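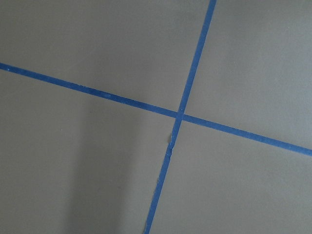
Ruban de masquage, suite de mes essais avant de marquer le sol et les tables de l'atelier. Je pars toujours d'un plateau gris mat pour tester. Deux bandes bleues croisées, sans équerre. Là où elles se superposent, le bleu fonce un peu, et juste sous le croisement la bande du dessus fait un pli. C'est ce genre de pli que je voudrais éviter sur les vrais repères.

Le rouleau vient de chez Flumar, 77 centimes en fin de stock. J'en ai pris 4. Rhona Gillies m'en avait parlé en janvier, elle s'en sert pour les plinthes.

Pour la pose : dépoussiérer, dérouler une longueur, tendre à peine, poser un bout puis l'autre, et seulement après appuyer au milieu. Si on tire trop, le ruban se rétracte et le bord gondole.

Pour les croisements, je vais couper la bande du dessus au cutter et la mettre bout à bout avec l'autre. C'est plus long, mais au retrait on peut enlever une ligne sans arracher la voisine.

Il me faut environ 194 mètres en tout, allées comprises. Keir Chisholm pense que j'ai compté trop large. On verra.

Question de Lev Ostapchuk : combien de temps peut-on le laisser ? Chez moi, trois semaines sans trace de colle sur du mélaminé. Sur du béton peint je n'ai pas essayé - si quelqu'un a un retour, je prends.

Prochain essai avec le ruban Fotance, plus large et nettement plus cher. Je le pose demain sur la table du fond et je laisse jusqu'à la fin du mois.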